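Posted June 30, 2018 by the Rumow build team

This site uses cookies to remember your settings. By carrying on you agree to this. Accept | Find out more

Rumow hand-held grippers: progress report to the Murex small projects fund

Hello again! I promised you a proper update once we'd got past the fiddly stage, and while I can't swear we're past it, we've got far enough that there's something worth telling you. For anyone on your side who missed the first report, Rumow is our attempt to build grippers that you wear on your hands and use for ordinary household jobs, so that a robot arm can later be taught the same jobs from the recordings. It's all being done in the Kendalness shared workshop, mostly in the evenings, with your grant paying for the parts and the bench fees.

The big news is that we've moved on from picking things up off a table. Tables are easy (well, easier) and we were getting a bit too pleased with ourselves. So this time it's doors. A lever handle sounds like nothing at all until you try working one with two stiff fingers and no wrist to speak of, and I spent most of my first go just prodding at it and muttering. You have to come at the lever from the right height, get the fingers round it, press down and then remember to keep hold while you pull, and my real hands do all of that without asking me.

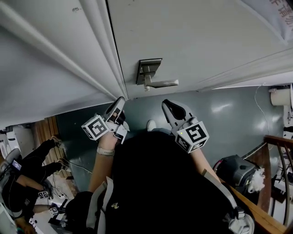
What I've learned so far is that the angle of approach matters far more than how hard you squeeze. If I come in from below with the fingers pointing up, the grip slides along the lever towards the end, and then it slips off with a horrible little click. Coming in from the side is kinder, but my elbow ends up somewhere silly. We've started keeping both kinds of attempt, good and bad, with a note against each one, and I'd like to carry on doing that even though it makes the folder look a mess.

We've logged 300 door attempts since the last report. Of those I've thrown away 80, nearly all from one evening when the tracking kept losing the left gripper every time I turned my hand over. That was my own fault. I'd put the marker cube on with the clamp not fully done up and it was creeping round a tiny bit with every go, so the software thought my hand was somewhere it wasn't. It took me far too long to spot. We now check the cubes for wobble before each session, and I've added it to the sheet on the wall so I can't pretend I forgot.

The finger pads are on their third version. The first lot were smooth and useless on metal. The second lot had a nice deep tread and gripped beautifully, but bits of it tore off at the corners after a few evenings. The current ones have a much finer grid on the inner face, and they've held up so well that I've ordered material for another 11 pairs (the receipt is in the folder with the others). I'd still like a softer backing behind the grid, but I'm leaving that alone until we've finished with handles, or I'll never know which change did what.
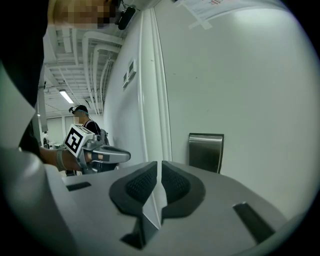
Looking out past the finger pads during the door session, with a second gripper in use behind.

Comfort is the bit I'm least happy with. After half an hour the weight starts to tell, mostly in the thumb and along the forearm, and you get lazy without noticing. The attempts from the end of a long session are visibly scruffier than the ones at the start. I've been trying shorter goes with a proper break and a cup of tea in between, which helps a lot and costs us hardly any attempts. I've also moved the strap back a little inside the housing, and that seems better for people with bigger hands than mine. For smaller hands we need another size altogether, and I haven't drawn it yet.

Having more than one person kitted out at once has been a joy, by the way. We get through more, obviously, but we also watch each other and pinch ideas. I'd never have tried the sideways approach if I hadn't seen somebody else do it and get the door open first time.

Now, money. We've spent £1,592 of the grant up to now, which is a touch under what I'd planned for this point. Most of it went on printing, fixings, the cameras and a worrying number of cables. The one thing that cost more than I'd said was batteries, and I'd like to ask whether I can shift a bit across from the travel line to cover spares. We haven't been anywhere, so it's only sitting there.

Next up is Lucero, our name for the robot arm end of things. The arm is assembled and it moves, but it hasn't been given any of the door recordings yet and I don't want to rush that. I'd rather get the bad attempts properly sorted first. My plan is to have it reaching for a handle by September, slowly, with somebody standing next to the off switch. Opening the door can come later.

If any of you fancy a visit, please do come and have a go with the grippers. Bring sleeves you can push up, and ring first so I can charge everything.

Last updated: version 2 of this report, battery costs added

Get Rumow updates by email. Sign up to our newsletter. You can unsubscribe at any time.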